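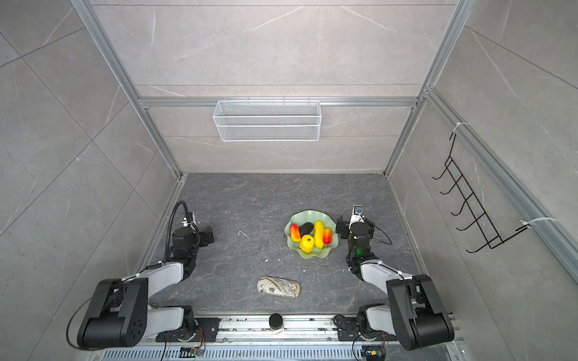
## 4. Laying out the fruit plate and glasses case

Read section 3 first if the plate is still in its box. Wipe the plate, dry it, then start.

**What you need**

- green plate, wavy edge
- artificial food, 5 pieces (2 peppers, aubergine, long squash, bumpy yellow fruit)
- soft glasses case, cream with the black sketch print
- dry cloth

**Steps**

1. Plate in the middle of the floor. Right way up, not touching any wall.
2. Long yellow squash goes on first, diagonal, across the middle. Everything else sits round it.
3. Aubergine behind the squash.
4. Pepper on the left, red and yellow. Then the other pepper, the one with the green stem, on the right.
5. Bumpy yellow fruit last, at the front. If it rolls, turn it till it finds a flat bit.
6. Glasses case on the floor in front of the plate. Lay it flat. Leave a gap you can get two fingers into.
7. Step back and look. Anything hanging over the rim, push it in.

> **Note:** aubergine is listed as "eggplant" on the Givard packing slip. Same thing, don't go hunting for an extra peice.

> **Note:** don't overthink the angles. Squash diagonal, stem pepper right, rest is near enough.

**Cautions**

- Not real food. Keep away from small children and dogs.
- No glasses in the case when you lay it out. Check by pressing, then open it and check again.
- Don't drag the plate, the marble pattern shows scuffs. Lift it.
- No spray cleaner on the fruit. The paint lifts, worst on the peppers. Damp cloth only, and pat dry.
- Case is soft. Nothing on top of it, ever, even for a minute.

**Putting away**

1. Fruit off first, one at a time. Squash comes off last.
2. Wipe each piece. Look for chips round the pepper stem.
3. Plate into its sleeve, rim up. The wavy edge chips if its stood on end.
4. Case goes on top of the closed box, not inside.
5. Tick the Asley sheet. All 5 pieces or leave the box open and write down whats missing.

**If something's wrong**

- *Plate rocks:* grit underneath. Lift, wipe floor, try again.
- *Fruit won't stay put:* start over from step 2, squash is probably too far forward.
- *Case won't lie flat:* smooth it from the middle out. Still curling, leave it under a folded towel for 19 minutes (towel only, see cautions, no books).
- *Piece missing or cracked:* order from Lombardi, spares list, page 5. Single peppers are sold, single squash isn't.

Next: section 5, swapping the plate.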